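I've been meaning to write about our kitchen table for ages, mostly as it is the one thing in this house that never stays clear for longer than a meal (and sometimes not even that!). We bought it secondhand in Tillbridge back in March, for 60 dollars, and I was so pleased with myself, thinking of long dinners and maybe a jigsaw. What it does instead is collect. Stickers, wrappers, cups, little bits that surely belong to something. I clear it on Sunday night with a warm cloth and a cup of tea, and I do enjoy that half hour, when the wood shows again and the whole room feels bigger.
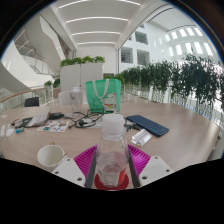
Over in the comments, a reader from Finmont wondered whether a basket at one end might help, as hers gets emptied every Friday and whatever is left goes straight in the trash. I may try it, though I know me, and I'd end up with a full basket and a full table.

Recent posts
A drawer for the batteries
Soup for 8
What I kept from the Finmont yard sale

63 shares | 261 comments
Contact | Back to top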